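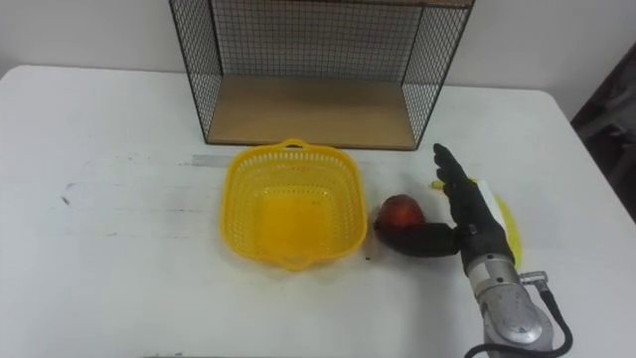 Yellow basket, red fruit and the wire shelf at the back of the table.

Kerkine, series two: where we left everyone

Wednesday, June 4, 2025
Posted by kerkine_rewatch

I finished my second go at Kerkine on Sunday night and wanted to get this written before the third series starts. There are spoilers for both series all the way through, so if you haven't got to the ferry episode yet, stop reading and come back later.

For anyone who dropped off after the first few episodes, the set-up goes like this. A port accountant and her husband move their two children from the city to Esbridge, a small harbour town with one decent road in and a cold store that employs half the people in it. She has been offered a job sorting out the books at Groketti, the haulage firm that runs fish and frozen goods down to the markets. By the end of the first episode she has worked out that some of the lorries on the books don't exist. By the end of the second she has been told to keep paying for them.

The first series was really a show about paperwork, and I liked it for that. The tension came from whether an invoice would be spotted. There is an excellent stretch in the middle where she has a weekend to account for 700 missing pallets, and she does it sitting at the kitchen table while the children argue over the television. Hardly anyone raises their voice. I remember people complaining that it was slow. It was, but you always knew what she stood to lose, and the writers played fair with the details. On a second watch I noticed that the fuel receipts are in shot as early as episode one.

Series two is a bigger thing altogether and I am less sure about it. The money has clearly gone up. We get the harbour at night, two boats, a proper storm, and a warehouse fire that must have cost as much as the whole of the first run. The husband, who spent series one being lied to, now knows everything and wants to be in charge of it. That makes sense for him as a character. He has been bored since they arrived. But it means that for long periods the accountant is standing behind him looking worried, and she was the reason I was watching.

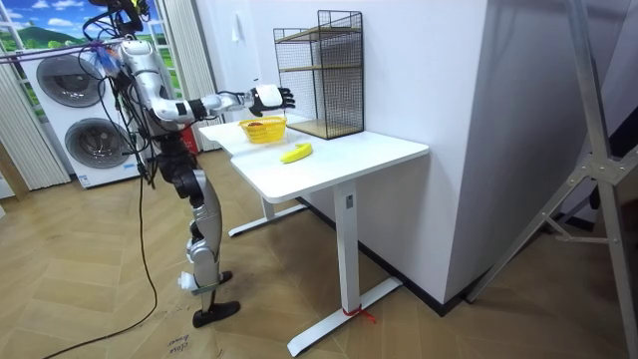 The other big change is the Olatunji cannery. In series one it was just a building on the other side of the water that people looked at. Now we go inside, and the family who own it turn out to have had their own arrangement with Groketti going back before any of the current lot were involved. I think this is the best part of the new series. The grandmother gets perhaps 15 minutes of screen time in total and every scene with her is worth having. The one where she goes through the accountant's figures with a pencil, finds the mistake and says nothing about it until they are both at the door is as good as anything in the first run.

What doesn't work is the detective. He comes in at episode three, he is told to leave it alone by his boss, he doesn't leave it alone, and he lives on a boat. I have seen this man in a lot of other programmes. He also has a habit of finding things by walking into rooms where they have been left out. After a first series so careful about how information got from one person to another, it felt lazy. My wife likes him, so perhaps it is me.

The finale

The last episode runs to 85 minutes and could lose a good part of the first half. There is a long drive out to the quarry which tells us nothing new, and a flashback to the couple's wedding that I fast-forwarded the second time. Once everybody is on the ferry it gets going. I won't go through it all, but to recap where people stand at the end: the husband has signed the firm's debts over to himself without reading the second page. The elder child has seen the ledger. The foreman is in the water and we don't see him come out of it, which in this sort of programme means he is alive. The accountant has taken the early bus out of Esbridge with one bag, and in the last shot she gets off again at the first stop.

I've read a few people online calling that a cheat. I thought it was right for her. She has had over a dozen chances to go by then and has always found a reason to check one more column.

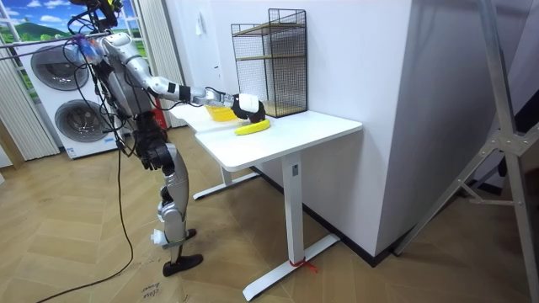

What I'd like from series three

Fewer boats. I would also like the kitchen table back. The show is at its best when two people are in a small room and one of them has read something the other hasn't.

The cannery needs to stay at the centre of it. They have set up a proper rival to Groketti and it would be a waste to settle that with another fire. There is still the matter of the second set of books, which was mentioned twice in June's bit of the timeline and then dropped. I assume the grandmother has them.

I would happily see the detective transferred somewhere inland.

As for the length, series one had eight episodes and didn't waste any. Series two had ten and I could point to 5 scenes that were there only to fill up the hour. If they go back to eight I'll be pleased.

Will I watch it? Yes, on the first night. I may do a short post after each episode if work allows, though I said that last time and managed two. The old posts on series one are still up if you want to see how wrong I was about the foreman.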